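Looking After the Kitchen Arm: Your Questions
Updated 2021-06-04

How often should I check the clamp?

Every morning, please, before you power anything up. Give the base a good firm push by hand, and if it shifts at all, snug the clamp and run the homing check again. We also retighten ours every 45 hours of running, which may be fussy, but it has served us well here in Urkville!

What about the finger pads?

Wipe them with a damp cloth after each session and swap them at 3000 grips, or sooner if they look shiny or nicked. Spoons are the hardest on them — a thin handle puts the whole squeeze on one little strip of pad. 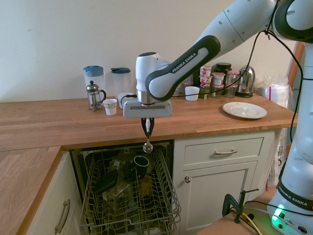 Does the cable need any care?

It does. Leave enough slack for the wrist to turn all the way both ways, and run your fingers along it each week to feel for stiff spots.

Who do I call if it stops mid-move?

Press the stop button first, then ring Ghislain MacPherson at Preteck, extension 300. He's very patient and would much prefer an early call.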